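Flerkell Help > Student Projects > Robotics and Automation

Blurry frames when the gripper turns fast — throw them out or keep them?

Posted by nivel_lab_night
Thu 11 July
1282 views

Student project, summer robotics club. We're teaching a policy to pick and move stuff from demos we record by hand with the gripper tool, fisheye camera on it. Sixty-two demos so far. Club showcase isnt until December so there's time to redo things but I'd rather not.

Problem is the turns. When whoever is holding it swings around, everything past the fingers goes to streaks. Fingers stay sharp obviously, they move with the camera. A box you can still tell is a box. Printing on it, no chance. 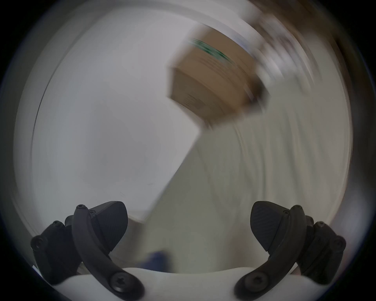
2 min read

We use Pistilar to line up the frames and it loses track in some of the clips with fast turns. Not all of them. I went through the list last night and 29 demos have at least one bad stretch, which is almost half, so deleting them hurts.

Things I tried:
lowering the exposure — less smear but the room is dim and it got noisy
sharpening filter — useless
asking people to slow down — works for one demo then they forget

Do I cut the whole demo, cut just the bad part, or leave it in? Also is there a setting I'm missing. Thanks, have to pack up the room so will check back later.

3 replies

akanda_fan_club
Slow down. Seriously. We had the same thing in our class last year and no setting fixed it. More light too.

bracket_and_bolt
Marked as helpful by the poster

Don't cut the middle out and glue the ends together, the motion will jump and the policy learns the jump. Either trim from the start or end, or drop the demo.

What we did, in order:

Ran tracking on everything first. If it held all the way through the blur we kept the demo, no matter how ugly the frames looked. Blur for a few frames is fine, the robot's camera will blur too when the arm turns.

If tracking dropped while the gripper was just traveling and nothing had been picked up yet, trimmed to after the drop. Check that the start pose still makes sense.

If it dropped during a grasp or right before one — gone. No point arguing with it.

Then for light. Two cheap work lamps bounced off the ceiling, and shutter time cut in half. You lowered exposure but didn't add light so of course it's noisy. Do both together. Lock the exposure while you're in there, auto will drag it back up every time you face a dark corner.

Another thing, a blank white wall is terrible for tracking. In your frame the wall takes up a lot of the view and there's nothing on it to hold on to. Tape up some posters, newspaper, whatever, before you record again. We put up 8 old posters and it helped more than the lamps did I think. Didn't test them seperately so don't quote me.

For people forgetting, have a second person watch and call out when it's too fast. Gets annoying but it works.

tuesdaysolder
Can't you just turn on stabilization?

bracket_and_bolt
No, leave it off. It warps the picture and your tracking gets worse. Doesnt remove blur anyway.

nivel_lab_night
ok did the sort. Kept most of the 29, more than I figured. Posters going up next session, lamps if the school lets us borrow them. Will rerecord the grasp ones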